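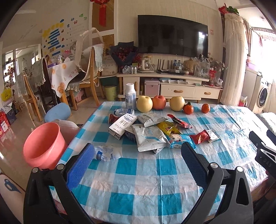 Fruit and Milk at Breakfast: A Survey of Student Eating Habits at Ralham

Prepared by Thomas Greco
Final report, Community Nutrition project

Introduction

The purpose of this project was to find out how many students at the Ralham campus eat fruit or drink milk before their first class, and what keeps the others from doing so. Earlier student work on campus meals dealt mainly with lunch. Breakfast was left out, although the Geltden dining hall opens at 7:00 a.m. and serves it every day of the term.

Method

A one-page questionnaire was sent in November to all 1,697 students living in campus housing. It asked what the student had eaten that morning, where the food came from, and how much time was spent on the meal. A total of 858 students returned the form. Short interviews were then held with students in Russo Hall, which has a shared kitchen on each floor.

Results

Of the 858 students who replied, 286 had eaten at least one piece of fruit — exactly one in three. Apples and bananas were named most often, followed by pears and mandarins. Milk was more common than fruit, but it was mostly taken with cereal or in coffee.

Students who skipped breakfast gave lack of time as the main reason. Price came second. Several students in Russo Hall said that they bought fruit at the Indano market on weekends and had finished it by the middle of the week. Those with an early class were less likely to visit the dining hall, where the line is longest shortly before 8:00 a.m.

Limitations

The answers cover a single morning and were reported by the students themselves. Commuting students were not included. The interviews were few in number and should be read as background to the survey figures.

Recommendations

It is recommended that the Geltden dining hall offer whole fruit and small bottles of milk at a separate counter near the exit, to be paid for with the regular meal card. A trial of one month, limited to 300 portions per day, would show whether demand is sufficient. The questionnaire should be repeated at the end of the trial, with commuting students included.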